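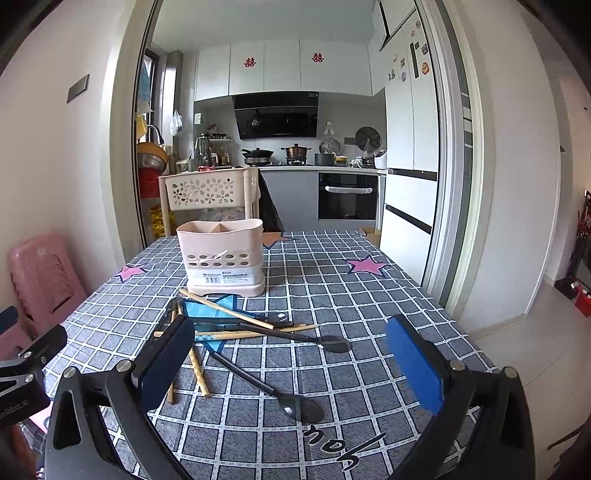

Ionuț Coman wrote back that the boot totals from Pollstead can't be right, and he wants them recounted before anything goes to the camp office. He stood at the north end of the bridge for the last hour in the afternoon and says his boot was full twice. We have it down as one fill.

March, 4:30 pm

Went through the tally sheets again. Ionuț has a point. The second fill was tipped into the Flonent Street bag and counted there, so Pollstead reads low and Flonent Street reads high. The grand total doesn't change. It is still $1,670, coins and bills together, and the bank slip agrees. I moved $77 from one column to the other and initialed it.

Camp money: the grant letter is in, and with the boot drive we can send four kids for the full week. Transport is separate. Rindix quoted for a van with a lift, but the quote leaves out the return trip. Asked them to send it again with both ways on it.

Coin sorter jammed on dimes again. Cleared it with the flat tool, ran the rest through slowly. It does better with the hopper half full. Roman says the belt is stretched and we should order one before the fall drive — I agree, but haven't found the part number. It isn't on the plate underneath.

Boots: 114 stickers left from the last print. Two boots need new liners where the bottoms have gone through. Tape held for one shift and then let go. Try the heavier canvas next time, glued and stitched.

Street notes for next time. Start at the bridge earlier, traffic is slower before the school run. Leave out the corner by the pharmacy, drivers can't stop there safely and we got up to $4 all day. Two people per corner, and each bag gets tagged with the corner name before it leaves the street. That would have saved the recount.

Sent Ionuț the corrected sheet. Still to do: belt, canvas, Rindix quote, thank-you cards.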